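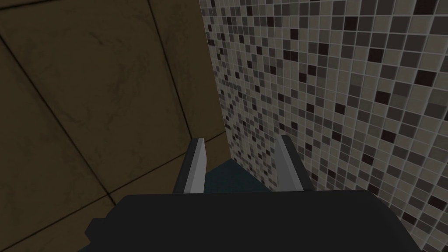
September, abends

Den ganzen Tag Läufe durchgesehen. Um sieben Uhr früh war der Rechner mit der Nacht fertig, 500 Versuche in Odley, alle mit derselben Aufgabe: ein Gegenstand soll vom Boden in ein Fach. Ich hatte mir vorgenommen, nur die Zusammenfassung zu lesen, und habe dann doch bis Mittag einzelne Durchgänge angeschaut. Die Zusammenfassung sagt, ob das Ding am Ende im Fach liegt. Sie sagt nicht, wie es dorthin gekommen ist, und einmal lag es nur deshalb dort, weil der Unterarm es beim Umdrehen hineingeschoben hat. Das zählt in der Tabelle als Erfolg. Ich habe den Lauf von Hand umgetragen und mir notiert, dass die Bedingung geändert werden muss: Kontakt zwischen Finger und Gegenstand vor dem Ablegen, sonst ungültig.

Lauf 2134 aus der Vorwoche noch einmal geöffnet. Der Greifer fährt an, bleibt kurz vor dem Gegenstand stehen, fährt zurück, fährt wieder an. Das geht bis zum Ende der Zeit so weiter. Ein Mensch hätte längst zugegriffen oder die andere Hand genommen. Ich vermute immer noch die Tiefenschätzung, habe aber keinen Beleg dafür.

Mittags Brot und der Rest Suppe. Danach die Spülmaschine ausgeräumt, was bei mir keine fünf Minuten dauert, und dabei wieder darauf geachtet, was ich tue. Zwei Teller auf einmal, die Schublade mit der Hüfte zu, die Gabeln mit einer Hand sortiert, ohne hinzusehen. Das sind alles Dinge, die ich in keiner Aufgabenbeschreibung stehen habe. Bei uns steht »Gegenstand aufnehmen, Gegenstand ablegen«, und schon das Ablegen ist ein eigenes Kapitel.

Am Nachmittag die Szenen mit Gestellen.
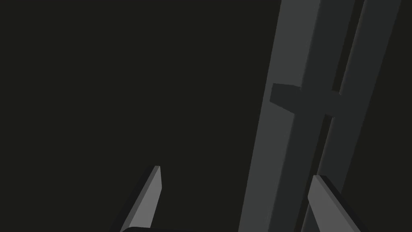
Offener Greifer am grauen Gestell mit Querstrebe, noch nichts zwischen den Fingern

Stangen und Streben sind unbeliebt. In der Werkstatt von Golob, wo ich im Frühjahr ein paar Tage zugesehen habe, hängen die Leute alles Mögliche an solche Rahmen und greifen seitlich daran vorbei, ohne anzustoßen. Im Modell ist der Abstand zu jeder Stange eine Rechnung, und wenn die Rechnung zu vorsichtig ist, kommt der Arm gar nicht erst hin. Habe den Sicherheitsabstand verkleinert und 11 Szenen neu gestartet. 3 davon liefen bis zum Ende durch. Die anderen brachen ab, die meisten wegen Berührung mit dem Gestell, was nach der Änderung zu erwarten war. Morgen einen Wert dazwischen probieren. Die Konfiguration liegt im Ordner Tideck, dort auch die alte Fassung, damit ich sie nicht wieder suchen muss. 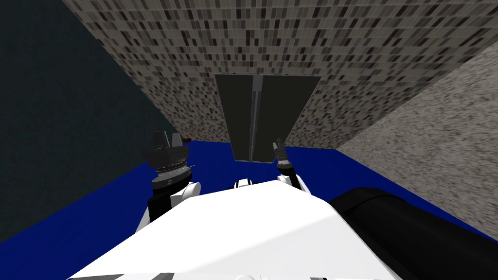

Die Frage nach den zwei Händen schiebe ich seit Wochen vor mir her. Grutico schreibt in der Anforderung nur »zweiarmig, wo sinnvoll«, und damit kann man alles oder nichts begründen. Ein Wäschestück falten geht mit einer Hand schlecht, einen Becher wegstellen geht gut. Bei Türen weiß ich es nicht. Vor der dunklen Platte mit der senkrechten Fuge stehen die beiden Greifer links und rechts ungefähr auf gleicher Höhe, beide offen, und wenn man das als Doppeltür liest, würde man sagen: gut, jede Hand eine Seite. Ich selbst mache an meinem Küchenschrank immer erst die rechte Tür auf und die linke nur, wenn ich muss. Ob sich das lohnt zu übernehmen, müsste man messen. Ob an der Platte ein Griff sitzt, lasse ich offen. Für die Auswertung lege ich Türen vorläufig als eigene Gruppe an.

Gegen fünf am Telefon wieder gefragt worden, wann die Maschine denn nun den Haushalt macht. Ich habe gesagt, einzelne Handgriffe ja, den Haushalt nein. Es klang strenger, als ich es meinte. Wenn der Gegenstand bekannt ist und frei liegt, traue ich dem Greifen inzwischen ziemlich viel zu. Schwierig wird es mit dem, was dazwischen liegt — etwas ist verrutscht, eine Tür steht halb offen, und jemand hat den Stuhl anders hingestellt. In der Werkstatt ist es etwas leichter, weil dort weniger herumsteht, das keinen festen Platz hat. Für die Küche würde ich heute keine Jahreszahl nennen.

Vor dem Essen den Nachtlauf eingestellt, wieder 500, diesmal mit der neuen Bedingung für den Fingerkontakt. Die Erfolgsquote wird sinken. Das muss ich in den Bericht schreiben, bevor jemand die beiden Tabellen nebeneinander legt.

Wäsche hängt noch im Keller. Hole ich morgen früh.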